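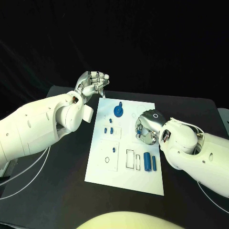
Who's Who on Screen: A New Season of Profiles

If you have been with this newsletter for a while, you know our profile pages are the part I love most. Give me a weather presenter's hometown, the name of her first station and what she studied in college, and I'm happy for the whole evening. So it makes me very happy to tell you that the spring batch is nearly ready, and it's the biggest one we have ever put together!

We now have 718 profiles up on the site. By the end of March that number should reach 896, once the new local news and regional sports pages go live. Most of the additions are people who never get a proper write-up anywhere: morning traffic reporters, weekend anchors, the folks who do the farm report at 5 a.m. and then drive home while the rest of us are still looking for our slippers. They have wonderful stories. One of the new pages covers a reporter who got her start reading school lunch menus over the radio in Wolluvton, and I smiled the whole time I was editing it.

A good number of you asked for more from outside the big markets, so the Wolluvton stations get a section of their own this time. We went through old program guides, college alumni magazines and a very dusty run of the Jirkance Courier to get the career dates right. The Courier used to print a little column on every new hire at the local station, with the person's degree, hobbies and favorite pie. I wish every paper still did this. (Peach was the clear favorite, if you were wondering.)

The family section on each page is changing too. Until now we listed parents, brothers, sisters and spouses whenever we could find them. From this batch on, we list relatives only when the person has talked about them in public – in an interview, on air or in an official bio. Children's names are coming off unless the children are grown and have public careers themselves. It makes some pages shorter, and I'm fine with that. There is plenty to enjoy in a person's working life.
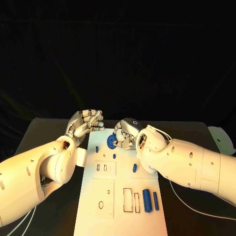 Ages get the same treatment. If we have a birth date from a solid source, it stays. If all we have is a graduation year, the page will give the graduation year and leave the math to you. And the net worth line is gone for good! I know it was popular, but I went back through 100 of our older pages and in most cases I couldn't trace the number to anything except another website that had copied it from somewhere else. In its place you'll find a career timeline, with stations, shows and years all in order. I think you'll like it better once you've poked around in a few.

Two longer features are on the way as well. The first follows the Østergaard sisters' old cooking hour, from its start in a church basement kitchen to its last season on cable, with every guest host we could track down. The second is a look back at Husness, the small-town drama that gave so many character actors their first speaking part. I watched 2 full seasons again to check the credits and would gladly do it all over. The episode with the ferry strike holds up beautifully – the dog, too.

As always, corrections are welcome and I read every one. If we have the wrong college for someone, or a job that ended a year sooner than we say, hit reply and tell us where you saw it. A scan of a clipping is great, a link is great, and "my cousin was in her class" is a good start that we can follow up on. If you are the subject of a page and want something changed, write in from your work address and your note goes to the top of the pile.

Requests are open again too. Send up to three names, with the station or show for each, and let us know if there's something you've always wondered about them. Voice actors and public radio hosts are next on the list, so those will move fastest.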